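Minutes of the Giltutham Electric Car Owners' Association
December members' meeting, Nosten Hall, 7:00 p.m.

Welcome
Huệ Triệu took the chair and thanked everyone for coming out on such a miserable evening, and especially the members who had driven over from Nimuvham with the river road still closed. She said it was a real pleasure to see so many newer faces, and she hoped those who had come to listen would feel free to join in. Apologies had been received from the newsletter editor, who is home with a bad back and to whom the meeting sends its warmest wishes.

Minutes of the last meeting
Read and approved with one correction. The charging post that had been reported out of order was the one behind the library, and not the one at the Figueroa parking lot, which has been working all along. The secretary was sorry for the mix-up, particularly as a couple of members had gone out of their way to avoid a perfectly good charger.

Matters arising
The letter to the town about the faded parking lines beside the library chargers has been sent. A friendly reply came back saying that the lines would be repainted once the weather is dry enough for the paint to take. Members felt this was fair, although one gentleman wished it noted that he had been given the very same answer about the crosswalk outside the post office two winters running.

Home charging and the new night rate
This took up a good part of the evening, as the chair had rather expected it would. Several members have moved over to the night rate and were generous in sharing how they had gotten on. The general feeling was that it suits people who can leave the car plugged in until morning and are not fussy about when the charging starts. It suits people less well if they work late shifts or share one driveway between two cars.

There was a long and good-natured discussion of timers. Some members set the start time in the car, some set it on the wall charger, and a few had set it in both places and come out in the morning to a car that had barely charged. The advice from those who had learned this the hard way was to choose one or the other, write it down, and check it again when the clocks change. A member asked whether the group could put together a one-page sheet on this for newcomers. The chair thought it a lovely idea and said she would write a first draft herself and bring it to the next meeting.

A question was also raised about older houses. One member's home still has the electrical panel that was put in back in 1985, and she had been told different things by different people about whether it would need replacing before a wall charger could go in. It was agreed that this was a question for a licensed electrician who had seen the panel, and that the rest of us should be careful not to guess. Three members offered to pass along the names of electricians they had been happy with – the secretary has these and will share them with anyone who asks.

Winter driving
Members compared notes on how far their cars go in cold weather, and the answers varied a great deal with the age of the car, the kind of driving and, it must be said, the driver. Warming the car while it is still plugged in was strongly recommended. So was using the heated seats and keeping the cabin a little cooler, and there followed a cheerful exchange on the subject of lap blankets, which some swear by and others find a nuisance on short trips. Members were reminded that a blanket belongs to the passengers and should be kept well clear of the driver's feet.
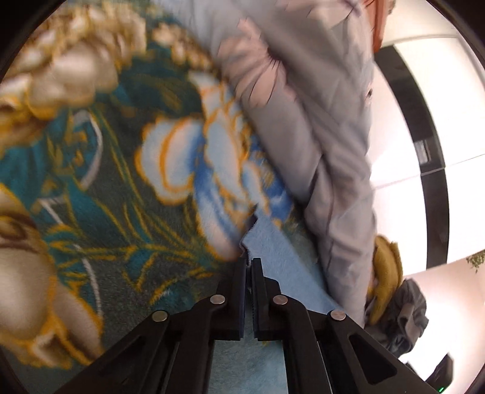

Patterned fleece blanket (winter driving item).

The member who commutes over the hill to Nimuvham said that she now plans her charging a day ahead from the first frost onward, and that she has been much calmer for it. She also asked that people not unplug someone else's car at the public posts, even if it looks finished, as it may be warming up for the drive home. This was warmly supported.

Used cars and battery checks
A newer member is looking at a secondhand car and wondered how much faith to put in the battery reading the seller had shown him. Opinions differed. Some thought the reading a useful starting point, while others would want a proper printed report and a decent test drive on the highway as well. Two members kindly offered to go along with him to look at the car, and he accepted on the spot. The chair asked him to please come back and tell us how it went, whichever way he decides.

Money
The balance in the account stands at $924, with the hall rent paid through the spring. It was proposed that yearly dues stay at $20 per household. There was a short debate about whether it might be wiser to go up a little now and avoid a bigger jump later, but the mood of the room was to leave well enough alone for another year. Proposed, seconded and carried, with one vote against.

Spring open day
The Figueroa lot has been offered to us again for the open day, and the meeting was very glad to accept. There is space for 20 cars if they are parked sensibly – last year they were not, and the chair smiled as she said so. Members willing to show their cars and answer questions should give their names to the secretary. It was suggested that each car have a card on the windshield saying what it is, how long it has been owned and what the owner likes least about it, as visitors seem to trust us more when we are frank with them.

Any other business
Someone left a charging cable adapter in the hall after the last meeting. It is in the kitchen drawer and can be collected whenever the hall is open.

A member asked whether meetings might start half an hour earlier during the winter so that people with a longer drive could get home in good time. This was put to a show of hands and agreed. The next meeting will therefore begin at 6:30 p.m., in the same room, with coffee from 6:15.

The meeting closed at 9:10 p.m.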